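**Keeping Paul in line: notes from a talk with a simulation engineer**

June 3, 2019

Paul is a two-arm robot that exists as a model, a set of control files and a room to stand in. The engineer who looks after it at Skoston has held the job since the model was first brought over from the older Gokholm software. We talked for most of an afternoon about what the upkeep consists of. It is mostly small numbers.

The arms each end in a parallel-jaw gripper. Between them is a central torso section, and under that a broad gray body. I asked which part takes up the most time.

"The grippers, by a wide margin," the engineer said. "An arm is a chain of joints with limits, and once those are right they stay right. A gripper touches things. Every bad number in the model shows up at the fingertips."

The current room has a small pink dresser as the main target, with a few small objects on top. The drawers have little handles, some no bigger than the tip of a finger pad.

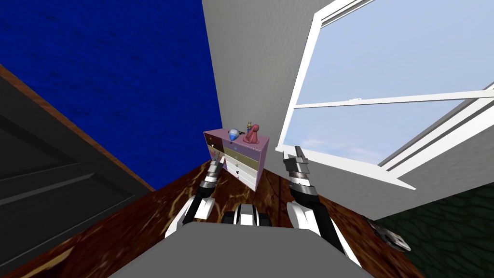
*Paul's arms and the dresser in the simulated room.*

"A big handle forgives you," the engineer said. "With these, if the finger pad is off by a couple of millimeters in the model, you close on the drawer face and push the whole dresser. People then go and edit the grasp planner. The planner was fine."

**What happens at the start of a session**

The first job is a zero check. Both arms are sent to a stored pose, and the joint readings are compared with the values in the file. In a simulation one would expect these to match exactly, and I said so.

"They match if the model you loaded is the model you think you loaded," the engineer said. "We have had a left arm from one version and a right arm from another. Everything runs. The right hand just arrives late."

After the zero check come the fingers. Each pair is opened fully, closed on nothing, and opened again. The engineer watches the position error during the move and the contact count at the end. With the fingers closed, contact should be reported between the two pads and nowhere else. If the housing reports contact as well, the collision shapes are overlapping, and the solver will spend the rest of the session pushing them apart.

"You see it as a buzz in the wrist. Very small. Then you pick something up and it walks out of your hand."

The physics step is set to 2 milliseconds. A longer step was tried in the Gokholm version to save computing time, and thin objects went through the finger pads. The engineer changed it back and has not touched it again.

**Views from the wrist**

The next check is done by eye, with the fingers open in front of something that has straight edges. A window frame serves well. The engineer looks at the two fingers against it, notes where the tips fall, and compares that with a stored reference. 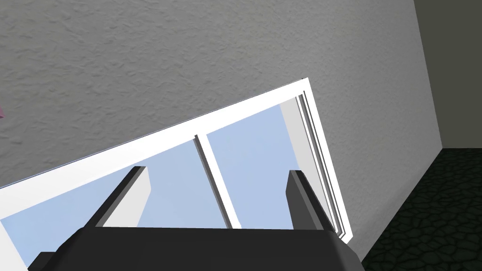
*Fingers open, window frame and textured wall behind.*

"I want a hard edge behind the finger, and I want a plain area," the engineer said. "Sky is good for the plain area. If the finger outline has a fringe on it, I can see it there. Against the plaster texture I could miss it."

There is also the question of what the window is made of. Frame, glass and the track-like strips at the side are separate pieces of geometry, and each has its own collision shape or none at all. I asked whether Paul could hit the glass.

"In this build, yes. In an earlier one the glass was only a surface for drawing, and an arm went through it up to the elbow. The run was scored as a success, which tells you what the scoring script was looking at."

The fix was a script that goes through every piece of scene geometry and lists the ones that are drawn but cannot be touched. It is called Rolora, after the folder it was first saved in. The engineer runs it whenever a new room is added. On its first full pass it found 2578 such pieces across all stored rooms. Many were harmless — trim, floor decoration, things an arm could never reach — but each one had to be looked at before it could be marked as such.

**Repairs**

I asked for a repair that took longer than expected. The engineer picked a finger that would not open fully.

The command was correct and the joint limit was correct. The finger stopped short anyway, and only on one side. Raising the motor force made it open a bit more, which pointed to something pushing back. The two usual suspects were checked first: damping on the finger joint, and a leftover constraint tying the left finger to the right. Both were fine.

"It was the housing," the engineer said. "Somebody had simplified the shape to speed up the collision check. The simple shape bulged out where the real one is cut in. You could not see it, because what gets drawn is the detailed shape. So the finger was resting on a wall that was invisible."

The engineer now keeps a display setting that draws the collision shapes in place of the detailed ones, and turns it on before reading any log. The order used for a stiff finger is written on a card by the monitor:

1. Draw the collision shapes.
2. Move the finger alone, with gravity off.
3. Read the contact list at the point where it stops.
4. Only then look at force and damping.

After any change to the hand, the open-finger view is repeated and compared again with the reference.
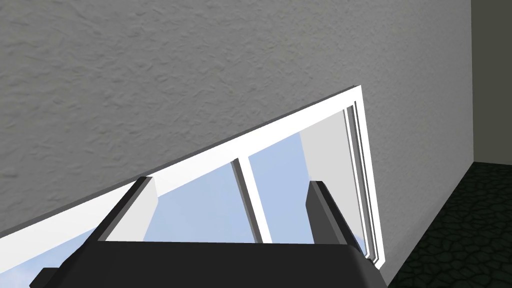 **Routine and records**

Every change to the hand model is followed by a test run of 900 steps with no task, just the arms holding still. Drift in the joint readings over that time is logged. A full regression set is 3000 short runs and is left for the weekend.

"I read the failures by type," the engineer said. "Ten drops in a row from the same handle is one problem. Ten different failures might be nothing, or it might be the step size, and I would start with the step size."

A new set of finger pads is planned for July, with a softer contact setting. The old pads will stay in the files under their own version number. The engineer expects to redo the zero check, the contact check and the reference views for both hands, and to run Rolora once more on the dresser room before anything else is loaded.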